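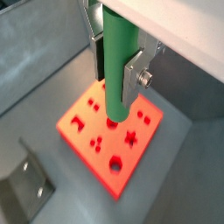 Friday, July 31, 2020

Shape board day! I finally have the whole afternoon on the workshop bench to myself, so I'm writing this up while it's fresh, and Alina Cozma can scribble her corrections in the margin when she gets back (she will, she always does).

The orange board is still my favorite of the lot. I know I said that in the spring about the blue one Hollon lent us, but the thick slab just feels better. You can lean on a corner and it stays put on the floor, and the orange top against the red sides means you can find it from across the room. The red of the cutouts reads well too - I was worried that red holes in an orange face would be murder to see, and under the old lamp they kind of were. With the flatter light it's fine.

Main job today was pegs. The long green one goes in the round hole, not the little round ones up in the corner, and yes, I tried it by hand in one of the little ones first just to be sure a tired person couldn't force it. Couldn't get it to start. Good. The rounded end helps a lot in the right hole, it sort of finds its own way if you're a bit off center. Bautista wants us to cut the ends square so they match the catalog drawing. I'm against it! A square end catches on the rim and you get that horrible little chattering feel, and then everybody blames the hole.

Ran the green peg 109 times total, by my tally sheet. 19 of those I'd call sticky, meaning it went in but needed a wiggle. Most of the sticky ones were in one stretch right after lunch and I think that's the humidity, or possibly sandwich fingers. I wiped everything down and it got better, so draw your own conclusions.

Things I noticed and don't want to forget:

- The matte finish on the green is holding up nicely. The glossy sample from Hombridge looked prettier in the bag but showed every thumbprint and slid around in my hand. Stick with matte.
- The arch is the hole people ask about. Two visitors last week called it the bridge, one called it the horseshoe, and Alina calls it the macaroni. We need to pick ONE name for the parts list before the labels get printed. I vote bridge.
- Turning the board so a corner points at you makes everything harder than it sounds. I kept reaching for where the hole was before I turned it. We should write down the board angle on every sheet from now on - I didn't this morning and now those sheets are half useless.
- Peg length: long is good for holding, bad for storing. It won't lie flat in the small drawer and I had to put it in with the rulers.

Order stuff. Gruvetero sent the quote for spare pegs and it's part no. 749 for the green, 987 for the bridge-or-macaroni piece. I had those swapped in my last note, so please ignore that page (I've crossed it out, but my crossing out is pretty feeble). They can ship in October if we confirm soon, and they'd like to know if we want the same green. Yes, same green, please nobody get creative.

Still to do: measure the two small holes properly with the good calipers, which somebody has walked off with again. I used the plastic ones and got a different number every time, so I'm not writing any of them down. Also want to try the pegs cold, out of the fridge overnight, just to see if the fit changes enough to feel.

Alina - if you read this before Monday, the tally sheets are under the stapler and the board is staying out. Don't put it back in the cupboard, I want to start with it at the same angle.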